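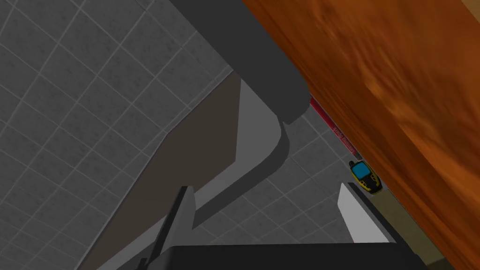
**The bread table is back, and so is the soup**

A very big thank you to everyone who came along to the first bread swap after the summer break. We had 37 loaves on the table by eleven o'clock, which is four more than we managed in May, and they ranged from Paraskevi Tzanetos's enormous olive plait (you could have used it as a draught excluder, and I mean that kindly) to a very small and very dense rye that its baker has asked me to leave unnamed. It all got eaten.

For those who are new to the village, or who have only ever spotted the poster outside the hall and wondered, the swap works like this. You bring a loaf, any loaf, and you go home with somebody else's. There is no judging and there never has been, although Kobina Appiah does walk up and down tapping the undersides and nodding, and people have been known to look rather anxious while he does it. If you don't bake, bring a jar of something or a pound for the tea and come and have a slice anyway.

The talk this time was from Markos Sarantis, who worked nights at the old Konstantinidis bakery in Lollau until it shut and who still wakes at three in the morning whether he wants to or not. He told us about proving dough on the flour sacks in winter, with the cat turned out first, and about the time the delivery van went off to Milteditz with all the rolls and left the driver behind. I had meant to take proper notes, but I was laughing too much, and then the urn needed seeing to.
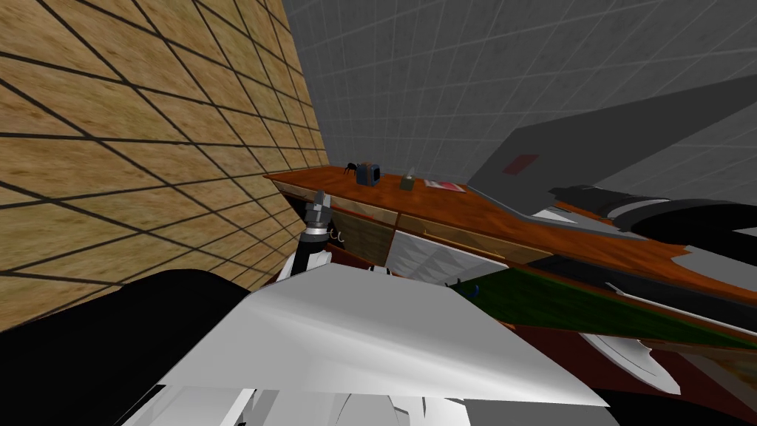 Now, several of you asked him about stale bread, and I promised I would write down what he said. Keep the loaf cut side down on a board for the first day or two, and after that stop fretting about it and toast it. Markos is a great believer in the toaster, and says that one like what looks to be the blue-grey one here, standing at the far end of the counter by the tissues, will rescue almost any loaf up to the fifth day. After that you are into breadcrumbs, or his mother's soup — onions cooked very slowly in oil, a ladle or two of stock, torn crusts, and an egg dropped in at the end. He was firm that the onions should have at least 34 minutes, and when Vangelis Psarras asked what happened at 33 he was told to go and find out.

The sourdough starters have all gone, I'm afraid, but Filippos Liapis is feeding up another batch and will have jars ready for next time. Please bring your own jar with a lid that isn't too tight, as we all remember what happened to the coat cupboard.

The next swap will be in the hall at Costitz as usual, doors open at half past ten. We could do with a couple more bread knives if you have any to lend — tie a bit of wool round the handle so that you get the right one back — and somebody has gone home with my blue tea towel.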